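Planning meeting, Jamside spring fair, Tuesday, 6 p.m.

Minutes of last meeting: agreed with one fix. The side gate opens at 3, not 2.

**1. Venue**

Great news to start – Wernano has confirmed the main hall and the courtyard for the whole day! We get the keys the evening before, so the stage crew can build without having to dodge the caterers. The floor plan went around the table and everybody liked the wider aisle down the middle. The coat check moves to the left of the entrance, where the line won't block the doors.

Parking is still open. Wernano will let us know which rows we can use.

**2. Registrations**

We stand at 593, and that is before the February mailing has gone out. Really pleased with this. The morning workshops are filling fastest, and the cake decorating one already has a waiting list of 19. Agreed to run it a second time after lunch if the instructor is free.

Badges will be sorted by last name, and the welcome desk will have 3 lines.

**3. Welcome bags**

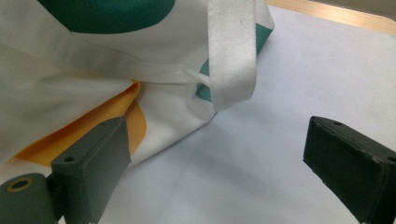

Delivery from Jimport is booked for the week before the fair. Packing will be done in the small meeting room, with the schedule card going in last so people find it on top. Late sign-ups get theirs at the desk. We agreed to leave out the paper flyers this year and put sponsor offers on the back of the schedule card – much nicer to read, and far less to sweep up at the end of the day.

**4. Food and drink**

Kapoor sent the tasting menu and it went down very well (the lentil pies were gone before the item was even introduced). Menu accepted as it stands. Coffee will be served from 2 stations, one in the hall and one in the courtyard. Allergy cards will be printed in large type and placed in front of each dish.
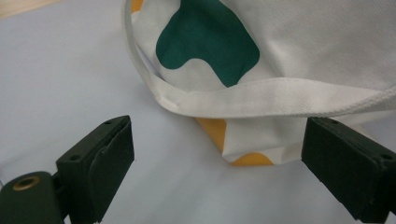 Kapoor asked whether serving could start fifteen minutes earlier, so the workshop groups don't all arrive with the main hall crowd. Agreed, and the opening talk will be trimmed to match.

**5. Music**

The band can play both sets. Sound check is right after the stage is built. They would love a spot in the courtyard if the weather is kind, and we all want that too!

**Actions**

- Ask the workshop instructor about the repeat session
- Send Kapoor the new serving time
- Get the parking rows from Wernano
- Final text for the schedule card to the printer

Next meeting: same time, in the courtyard room. Closed at 7:20 p.m.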